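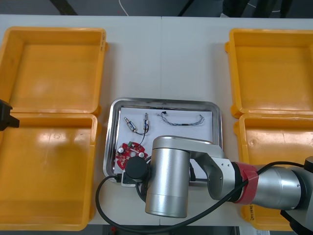 Open-top bins in yellow-orange, lids not fitted.

Corkov Shallow Bin, Series 8
Stackable plastic storage for stockrooms, benches and shelving
Sold and shipped by MacLeod Storage Supply

Item number: 1224
Sold as: single bin, or carton of 20
Status: in stock
Page last revised: 31 July 2021

Overview

The Series 8 is a shallow rectangular bin for small and medium parts, packed goods and paperwork. It is molded in one piece from polypropylene copolymer. The floor is flat inside and out. The walls slope outward to the rim so that empty bins nest for storage, and filled bins stack when fitted with the flat lid (item sold separately).

The bin is meant for indoor use on shelves, carts and bench tops. It is not rated for conveyor lines with side guides, for outdoor storage, or for direct contact with unwrapped food.

Specifications

Outside length at rim: 400 mm
Outside width at rim: 291 mm
Outside height: 120 mm
Wall draft: 8 degrees
Material: polypropylene copolymer
Finish: gloss inside, gloss outside
Working temperature: -10 C to 60 C
Rated load, evenly spread: 8 kg
Maximum stack, filled, with lids: four bins
Maximum nest, empty: 20 bins
Colors: yellow-orange, gray, blue

Dimensions are nominal. Molded parts may vary by 2 mm in length and width and by 1 mm in height. Color may vary slightly between production runs. If an exact match matters, order the full quantity at one time.

Loading

The rated load applies to a bin resting on a flat surface that supports the whole floor. On wire shelving, use a liner board or reduce the load to 5 kg. Point loads such as castings, shafts and stacked fasteners in small bags should be spread across the floor with a sheet of card or foam.

Do not lift a filled bin by one side. The rim will flex under an uneven load, and repeated flexing will whiten the plastic at the corners. Whitening at a corner is cosmetic at first. A bin with a visible crack at the rim or floor should be taken out of service.

Nesting and stacking

Nest empty bins in the same orientation. Bins left nested for long periods in a warm room may hold together. Twist the top bin slightly to break the seal before pulling it up. Do not pry between rims with a metal tool.

Filled bins must have lids before they are stacked. Without a lid, the sloped walls allow the upper bin to drop into the lower one and press on the contents. The lid used on the older Series 6 is 4 mm narrower and will not seat.

Shelf planning

Allow 300 mm of shelf width per bin when bins are placed short side out. This leaves a gap of 9 mm between rims, enough to withdraw one bin without dragging its neighbors. On a 1,200 mm bay this gives four bins per level. Shelf depth should be at least 400 mm. With lids fitted, leave 40 mm of clear height above each bin for hand access, more if bins are to be picked from while in place.

Labeling

Adhesive paper labels hold well on the outer walls if the surface is wiped with isopropyl alcohol and left to dry. Labels applied over mold release or dust will lift at the edges. For labels that change often, use removable stock. Residue from permanent adhesive can be cleared with citrus-based remover, followed by soap and water.

Place labels on the end that faces the aisle. Where bins are kept on the floor level or on a low shelf, a label set near the rim is easier to read when standing.

Cleaning

Wash by hand or machine at up to 60 C with neutral or mildly alkaline detergent. Do not use abrasive pads on the inside; scratches hold dirt and dull the finish. Dry fully before nesting. Polypropylene resists most dilute acids and alkalis. Avoid long contact with gasoline, xylene and chlorinated solvents.

Accessories

Flat lid, clear, for Series 8
Divider kit, two long and three short strips
Liner board for wire shelving, pack of 20
Card holder, clip-on, for bin rim
Zavley four-level cart, takes two bins per level

The divider kit is cut to size with a utility knife. Strips should be trimmed 1 mm short at each end to clear the wall slope.

Compatibility

The Series 8 fits Killa bench racks with a bay opening of 300 mm or wider. It does not fit the narrow Killa rack, which has a 280 mm opening. The bin does not hang from louvered panels.

Change record

The corner radius at the floor was increased in December to reduce cracking during handling at low temperature. Usable floor area is slightly smaller as a result. Dividers cut for earlier bins may need a light trim. Old and new bins nest together and take the same lid. The drawing was revised by Jaxon Marchand.

Ordering and returns

Cartons ship nested, with paper between the bins. Lids ship in a separate carton and may arrive on a different day. Mixed colors within one carton are not available.

Unused bins may be returned within 30 days in the original carton. Bins that have been labeled, drilled or cut cannot be returned. Report shipping damage within five working days and keep the packaging until the claim is closed.

For load questions, drawings or quantities above 20 cartons, contact Tanner Fraser in technical sales and quote item number 1224.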